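[udthorpe-users] Re: Wrist depth drops out over the toaster oven rack
From: Hedvika Zeman
February 2020
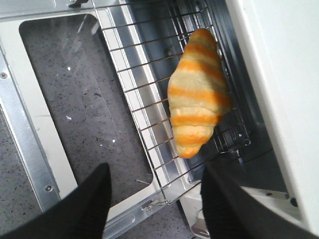

Kyung-tae Wi wrote:
> We moved the pick from the counter to the oven rack and kept the same
> config. On the counter the grasp planner is fine. Over the rack it
> returns no candidates on a good share of the tries, and when it does
> return one, the z value can be several centimeters too low. I have
> raised the sample count from 200 to 1000 and then 2000. It gets slower
> and the answers don't change. Is there a setting for thin structures,
> or should I be looking at the depth driver?
>
> Running Udthorpe with the Plultora segmenter, both from master.

More samples won't help with this one. The planner only draws from points that survive the plane filter, and over a rack the plane filter has very little to hold on to. The rods are a few pixels wide at that height, the metal under them is shiny, and the door glass lets the counter show through on one side. The filter picks whichever of those has the most points in it. If it picks the oven floor, your z comes out low. If it picks the counter through the glass, the whole oven gets thrown out and you see no candidates.

What we do at Leltgate is skip the plane fit for this station. In the station file, set

support_mode: fixed
support_frame: rack
support_margin_mm: 15

and give it the rack pose from your calibration. Anything lower than the rack minus the margin is dropped before the planner sees it. The toy croissant we use has a tip that can hang over the rods, so don't make the margin too small or you lose that end and the grasp center moves toward the fat end.

Two other things to check.

The Plultora mask has to be applied before the depth hole filling. In the stock launch file it is the other way around, and the fill step spreads object depth into the gaps between rods. I sent a patch for this in December and it is still waiting for review.

The finger mask also needs to be on. The fingers are black and return almost no depth, but the few points they do return sit close to the camera and the collision checker treats them as an obstacle. Kwak has a script in the tools folder that builds the mask from the gripper opening. Run it again if you change fingertips.

Put the sample count back to 200 once this is in. If z is still off, please post the planner log with debug set to 2 and the station file. I don't need the full bag.

Hedvika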